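Wekik Hand Gripper Kit (build-it-yourself)

Posted Jun 25, 2018
Kit no. 271, sold from the Emeck shared workshop

I make these kits one at a time at my bench in Emeck, and this is the page to read before you order one. The Wekik is a gripper you hold in your hand and squeeze through the same motions you'd want a robot to learn. I started it because I wanted my home arm (a Remari, second hand, very loved) to deal with laundry, and every gripper I could buy was made for picking up blocks!
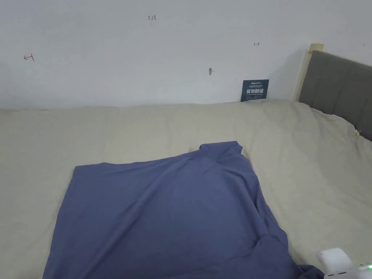 Soft stuff is what I care about most, so cloth gets most of my testing time. A shirt is a great test piece because it never lies the same way twice, and you have to go in low and from the side. With the blue-gray cloth spread across the beige sheet, wrinkles and all, the white housing sits right down next to the fabric at the lower right, and you get a green indicator light on the body that stays easy to spot while you work. I like practicing on a bed, by the way. A tabletop is too hard and you start leaning on it.

What comes in the kit

Printed white housing and base, already sanded
Two black finger arms with the linkage pieces
Screw knobs with hex sockets, plus a key that fits them
43 small fasteners in a labeled bag (I do count them)
A paper build guide, and a link to the Vuorinen drivers if you want to log your motions

Putting it together

1. Lay the linkage out flat before you screw anything down. If you get it mirrored the arms still close, just badly, and you'll blame the springs like I did.

2. Fit the arms to the base and turn the knobs by hand first. Snug is plenty.

3. Check your work from behind. The arms should come up out of the curved base and meet in a narrow V, and you want a clear view between them to the linkage. Then go try it on something folded at the edge of the bed.
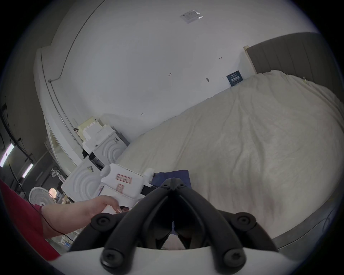
Price and waiting time

The kit is $100, and I can usually finish 2 a week. The next version should be ready in November, with softer fingertips. If you'd like to wait for that one, drop me a note and I'll put you on the list.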